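Workshop notebook, August
Cleaning along the gray panels

Started at 2 in the afternoon, when the light gets down to floor level and the dirt can no longer pretend to be wood grain. The Fedoruk order went out this morning and the bench can wait. The floor has been waiting longer.

The job is the line where the trim strip meets the floor. I vacuumed the whole room before the last open afternoon and was pleased with myself for a full day. The vacuum head has a rounded corner and the trim has a square one, so a thin strip gets missed on every pass, and then everything else in the room drifts over and settles there.

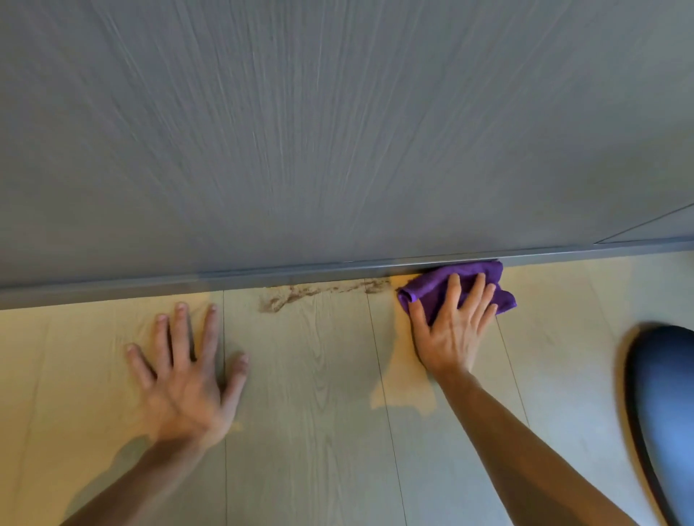 Entered by Deividas Ots
Bench notes, Preleo workshop

Brown stuff, a mix of dirt and dust, thickest at one end. I would like to blame the sanding, but the sanding dust is much paler than this. My money is on shoes.

Method, for whoever gets this next. Purple microfiber, bunched up so there's a fat edge to push into the corner. Other hand flat on the floor, because knees alone won't hold you steady at that angle and you end up leaning on the panel. Short strokes along the strip, then lift and refold. Long heroic strokes just move the clump to the far end, where it becomes a different person's problem (also mine).

Cloth dry first, then barely damp. I tried it the other way round in the spring and made a very nice brown paste, some of which I believe is still in a plank seam by the door. The Sanine floor cleaner stays in the cupboard. It leaves a film, and the film collects footprints.

Edge of the strip gets a pass too. Dust sits up there where you can't see it unless you are already lying on the floor — a position I don't recommend to anybody over 41.

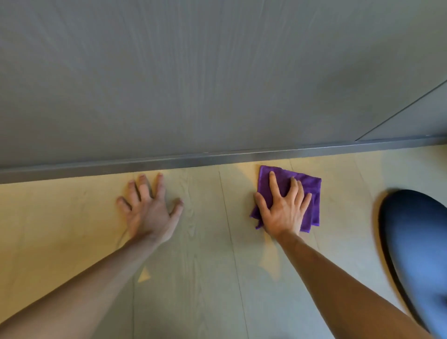

Do the gray panels need wiping down as well?
Only the bottom hand's width, and only with a clean side of the cloth. Go with the grain, up and down. Sideways wiping leaves marks that show every evening when the lamps are on.

Still to do: the diagonal seam between the panels wants a soft brush, and ours has gone missing again. Asked at Skodico for a narrow vacuum nozzle. They have one in stock, but it fits the older hose. Ordered a pack of 12 cloths instead.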